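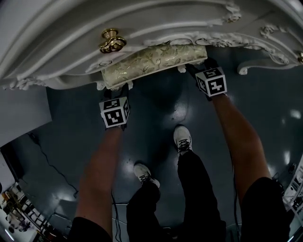
Fig. 1. Marker cubes on both wrists, hands under the carved edge of the furniture.

Unit 4: Setup and care of the hand-held gripper kit
Handout, revised 1/9/25. Instructor: Marianna Kołodziej. Bench support: Vinh Đồng.

The kit records how a person moves so that the arm in the Naltenau cell can be taught the same task. The arm itself was covered in Unit 3. These notes deal with the kit only.

Wrist cubes. Strap each cube just below the hand, with bare skin or a tight cuff under the strap. Push sleeves back toward the elbow. The cube must not turn when you twist your forearm. If it does, take it off and start the strap again - pulling it tighter while it is on usually leaves it crooked. Mark the strap hole you used on your log sheet.

Check the printed faces before every session. A scratch across a black square or a lifted corner is enough to lose tracking. Wipe with a dry cloth, no solvent. Damaged faces go in the tray marked Tôn and are replaced as a full set.

When both hands go under a piece of furniture, keep the cubes clear of the edge. Lift your hands in slowly and hold for the start signal.

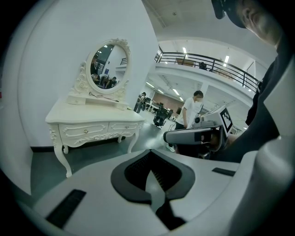 Grippers and markers

Each gripper with an upright marker plate is checked with the plate facing the camera. Place the gripper at 45 cm, then at 70 cm, and save one reading at each distance. If the two readings disagree in angle, look at the plate first. It should stand square to the body and not rock under a fingertip.

Finger care:
Open and close fully 60 times after any repair.
Clean the finger faces with a damp cloth and let them dry before use.
Report stiff travel to Teodor Nowicki. Do not oil the slides yourself.

Lab task for July groups: repeat the distance check on two grippers, swap with your partner, and compare log sheets. Hand in both sheets with the gripper numbers filled in.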